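Home | Contents | Chapter 7 | Next

Chapter 7: When the Work Changes Hands

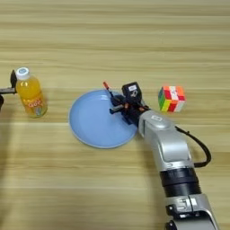
Caroline Ogola had packed meal trays at Bistetti for 3 years when the company automated part of her line. Her job title stayed the same, but her day did not. She used to set out 135 trays an hour by hand. Now she checks the arms, clears jams and decides which items they should handle. A shallow plate, an upright bottle of orange drink and a puzzle cube each call for a different grip, and someone has to work that out before a shift begins. Two of her coworkers moved to the loading dock. One left in December.

This chapter looks at how jobs are divided after automation arrives, who gets trained, and how pay is set for the new tasks. Section 7.1 starts with the training plan at Bistetti.

2 comments | 7 shares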